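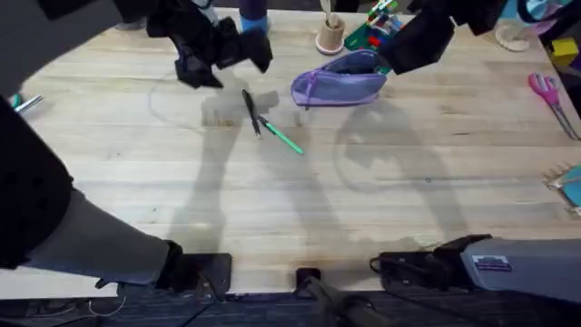

Why does my arm throw a following error when it's holding a pouch down?

The fingers are pushing against something that won't give, so the wrist motor can't reach the position you've asked for and the controller quits.

Workshop > Two-arm setups > Faults

October
By Kalliopi Kouris
Last updated: October

I lost most of an afternoon to this one on our Tapia pair, so I'm writing down the fix while I still remember it. The job was a simple pack-the-pencil-case routine: one arm presses on the pouch, the other picks up the pens. It ran 304 cycles without a hiccup, then the right arm stopped dead mid-press with fault 4 and would not clear. Great!

First, don't do what I did and mash the reset button. The wrist is still loaded, and when mine came back it jumped (I had my hand way too close). Hit the e-stop, keep your fingers out from under the gripper, and support the forearm before you release the brake. Then ease it up off the fabric by hand.

Next, pull the log and find the last commanded height against the last measured one. My encoder read 3,382 at the stop, and the target was a full 100 counts lower. The table was never going to move out of the way, was it?

Now fix the height. Lower the arm slowly with nothing under it, stop just as the fingertips touch the wood, and save that as your floor. Put the pouch back and teach the press point well above it. Rafail Kontogiannis over at Illmont told me to turn on the force limit too, and I grumbled, but he was right. It's under Motion > Contact in the Jultamus software and it ships switched off.

Before you go back to full speed, check for loose cables on the table and move any that either arm could snag. Run the whole thing at the slowest setting with a hand on the e-stop, and watch the wrist load as it presses. If it climbs and stays up, raise the press point a hair and go again. Mine took two tries.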